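Notice of Determination: The Girkarwood Server

The Tribunal of the Girkarwood Server convened on September 11, 2023 to consider the conduct of the player registered as Bastos during the siege of Fultdale. All parties attended by avatar. The presiding officer, Zinash Fikre, reminded those present that weapons were to remain sheathed for the duration of the hearing.

The facts were not in dispute. Under the server's charter, a siege ends when the defenders' banner is lowered. Bastos, defending the eastern gate with 6 arrows and no armour, had lowered the banner of Fultdale, waited until the attacking guild began its victory dance, and raised it again. The guild of Histosley, about 200 strong, was then standing in the moat.

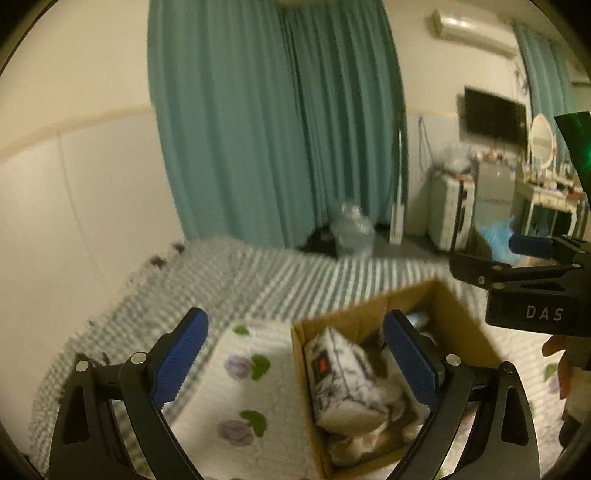

Counsel for Histosley submitted that a lowered banner constituted surrender in every realm the guild had ever conquered. The moat had subsequently been flooded. Horses had been lost, together with a ceremonial drum of considerable rarity, and the guild sought their return in full.

Bastos, in reply, directed the Tribunal to the wording of the charter. It provided that the siege would end. It did not provide that a new one could not begin – nor did it require the defenders to give notice of it. The honour of the defence had been preserved, he submitted, and the drum had been recovered from the moat in playable condition.

The presiding officer asked whether any witness wished to be heard before the ruling was given. 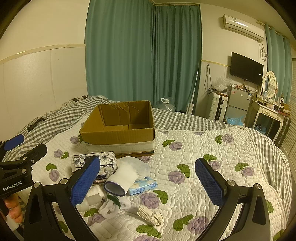

Histosley's drummer rose to say that the guild had not come for the horses. It had marched on Fultdale every June for four years, and in all that time the gate had simply been opened. This was the first siege in which anyone had fought back, and the drummer wished to know whether it could be held again.

The Tribunal adjourned to consider the matter. On its return, the presiding officer found that the siege of Fultdale had ended lawfully, and that a second siege had commenced lawfully two seconds later and had not yet concluded. The claim for the horses was dismissed. The drum was ordered to be returned to its owner at the eastern gate.

Bastos was granted leave to collect his arrows. Outside the hall, the drummer had already begun to play.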